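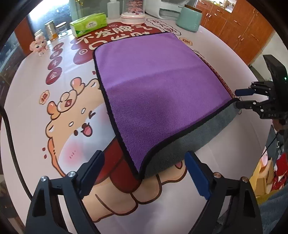
Towel folding, both grippers, round table.

Blog > Workshop money > What to buy next

So the budget spreadsheet is open again and I've been staring at it since breakfast. The plan was simple back in May: buy one pair of hand-held grippers, record a pile of folding, and see if we liked the work enough to spend more. Well, we like it! Now I have to figure out what "more" means without eating through the whole 2,000 dollars before spring.

Grippers first. I want a second pair. Teresa Ó Dálaigh thinks I'm nuts and that we should put the money into spares, and she has a point, because finger pads take the most abuse of anything we own. I've got 400 set aside for pads, screws and cables, which sounded like tons when I typed it in. Then I priced a proper carrying case (238, for foam and a latch!) and started feeling a little less rich. I may just line a toolbox and call it good.
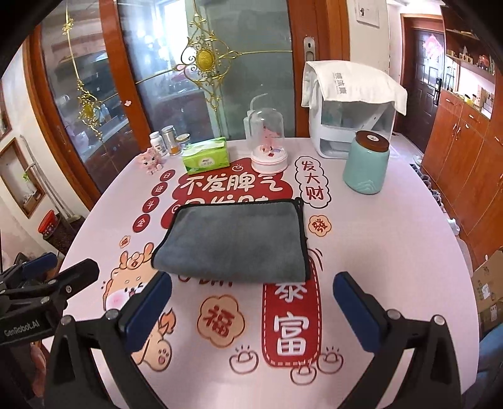
The towels, on the other hand, are cheap, and I should have bought a stack of them at the very start. Folding the same one over and over gets old fast, and you want different sizes and thicknesses anyway. I'm putting 5 new ones on the list, plus a couple of plain tablecloths so we can switch what's underneath. Patterned ones too, if I find any on sale.

Storage is the line I keep getting wrong. Every session fills up more disk than I guessed, and I guess high. Ciarán Ó Briain talked me into pricing a Hilura drive box – he runs one at Conneely and swears by it – but it would swallow the second pair of grippers whole. The Utis one is smaller and kind of ugly and I could have it next week. I'm leaning ugly.

What I'm not buying this year is an arm. I went back and forth on the Grimum for most of the fall, even measured the doorway for it, and the arm isn't even the scary number. You need the stand, the controller, a bench that doesn't wobble, and somebody with free weekends to set it up. That goes on next year's sheet, in the column I've labeled "maybe."

If you've bought a second set of anything like this, tell me whether you went for spares first. I'm ordering on Friday and I can still be talked out of it.

Recent posts
Why I stopped buying the short cables
Pricing a bench that doesn't wobble
Drive boxes, part one
My May budget and what was wrong with it

Contact | Back to top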